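Trorkside Water Works Open Day: Free Tote Bag, Few Answers

Posted May 6, 2023

I have lived downhill from the Trorkside treatment works for most of my adult life and had never been past the gate. So when the flyer came with the bill, promising "a full behind-the-scenes tour of your water," I signed up. I should say that the same envelope told me my rates were going up again, which may have colored my mood.

The works is run by Itstead, who took over the contract from the town in November. Their banner was on the fence, their name was on the hard hats, and their name was on the tote bag I was given before I had seen any water at all. Parking was in the field across the road, and the field was soft. Wear boots if you go next time.

We were split into groups and sent off with a guide in a green vest. Ours was friendly and spoke quickly. The first stop was the intake building, where river water comes in through a set of screens. You look down at it through a steel grating. It is brown and it moves faster than I expected. A boy in our group asked if fish got in and was told "very rarely," and then we were walked to the next building.

The settling tanks were the best part. There are four of them, open to the sky, and you can stand at the rail and watch the water creep over the edge of the weir. One was drained for repairs. I asked how long it had been out of service and the guide said she would find out. I asked again at the end and she was still going to find out. The tank had a fair crop of weeds growing in it, so I have my own guess.

After that came the filter hall, which is loud and smells like a swimming pool. A poster on the wall said the plant tests 1,468 samples a year. It didn't say what they are tested for, or how many come from people's taps and how many from the pipe right outside the building. Those are different things in a town where half the mains are older than the library. I live on one of the old streets, and the water coming out of the plant is only half of my interest in the matter.

The tour ended in the visitor room with a taste test. Two jugs, one labeled A and one labeled B, one from the tap and one from a bottle bought at the store. Most of our group picked the tap water. Both jugs had been chilled with lemon slices in them, and I would like to see the same test done without the lemon. A handout called "From River to Kettle" was stacked next to the cups. It has a nice map of the mains and a page of tips on saving water, most of which amount to using less of it.

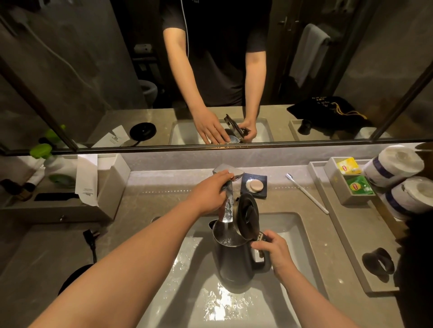
Filling the kettle at the sink.

The handout says hardness in our area is "moderate." I descale twice as often as my sister does across the county line, and she is on a different supply. I brought this up at the question table and was pointed to a filter pitcher made by Junder, on sale in the lobby with a discount for customers. I can't say it's a bad pitcher. I do think a water company selling you something to fix its water is a strange way to end an open day.

Coffee and sandwiches were from Ambrosio, the bakery on the hill, and I have no complaints there. The egg salad went first.

A sign by the door said 279 people had registered. It felt like fewer, but it rained on and off and the last groups may have been bigger. Children seemed to enjoy the pump model with the hand crank. The restrooms were clean. The path between the tanks is gravel and slopes, and I saw one man with a walker give up and go back to the lobby, so the "fully accessible" line on the flyer needs another look.

Would I go again? For the settling tanks, yes. I left my email address on the sheet for the answer about the drained one, and I'll add it to this page if it comes.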